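Giving up the car, eleven months in

I sold the car last June. It had 102 thousand miles on it, the heater fan worked on one setting, and the insurance had gone up again. I meant to replace it and kept putting that off, and at some point the putting off became the plan. A few readers have asked how it is going, so I am writing it down.

I live in Jirnedside, up the hill from the old rail yard. For anyone who doesn't know the place, it is a town built for driving. The bus comes every half hour until early evening and then once an hour. The grocery store is at the bottom of the hill and I am at the top, which matters more than the distance does.

The money first. I kept a spreadsheet for the last full year I owned the car, with gas, insurance, registration, two tires and a repair to the exhaust. It came to $3816. I didn't count what the car lost in value, because I had stopped caring what it was worth. Since then I have paid for a bus pass every month, one rental, a used bike with a rear rack, and a handful of cab rides I would take again in the same weather. I am well ahead, though by less than I expected. The bike needed a new rear wheel in the fall and the shop was not cheap.

Groceries took the longest to sort out. For the first couple of months I shopped the way I had with a car, one big trip, and hauled it all home on the bus with my fingers going numb. Now I go more often and buy less. I also stopped buying drinks in bottles, cat litter aside. Litter gets delivered.

Laundry was the other one. My building has no machines, and the laundromat is 11 blocks away on Eklund Street. I used to throw everything in the trunk and not think about it. Now I wash small things at home as I go and take the sheets and towels down on the bike in a duffel bag. Anything with a hard rim is hopeless on a bus at rush hour. 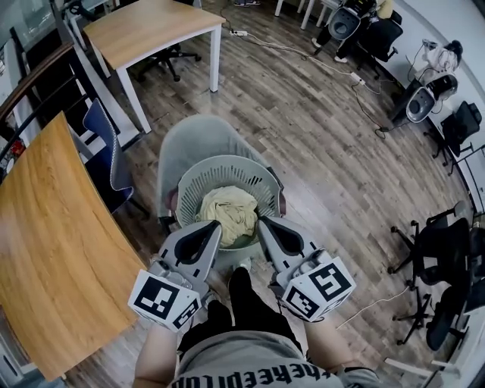
Marlpit, commenting on my last post, said the laundry part would finish the whole idea for a family of four, and that people who live alone should say so up front when they write about going without a car. Fair enough. I live alone. I have a cat and no kids, and nobody I look after needs to be driven to appointments. If any of that changed I would probably be looking at used hatchbacks within the week.

The same comment asked about winter. It was a mild one, so I can't claim much. The bus stopped running up the hill on two mornings because of ice, and I walked down slowly, holding on to fences. I was late once. The bike stayed indoors from the first frost until March. What I minded most was the waiting in the dark. The shelter at the Gullari Road stop has a light that has been out for as long as I have used it. I reported it in the fall and got an email back with a reference number. I reported it again in February and got a different reference number.

Getting out of town is still the weak point. I used to drive out to Grinduvach a lot, to walk around the reservoir and do nothing much. There is no bus that goes closer than the highway turnoff, and from there it is a long walk on a narrow shoulder. I rented a car once to do it. By the time I had picked it up, filled the tank and brought it back before the desk closed, I had spent more time on the rental than on the walk. I have been looking at the route on the bike. There is a back road that adds several miles and has almost no traffic, and I'd like to try it when the days are longer.

I do know my own neighborhood better than I did. There is a cut-through behind the hardware store I had driven past for years - it saves me most of the hill. I also read on the bus now, mostly library books, and I have finished more of them this year than in the three before it.

I sleep a little better, but I changed my work hours at the same time, so I wouldn't put that down to the car.

The things I would do differently: buy the bike with lower gears, get proper rain pants right away, and sell the roof rack separately. I let it go with the car for nothing and saw one like it listed for a decent price a week later.

The bus pass is up for renewal next month. I'm going to take the yearly one this time, which works out cheaper if the fare doesn't change.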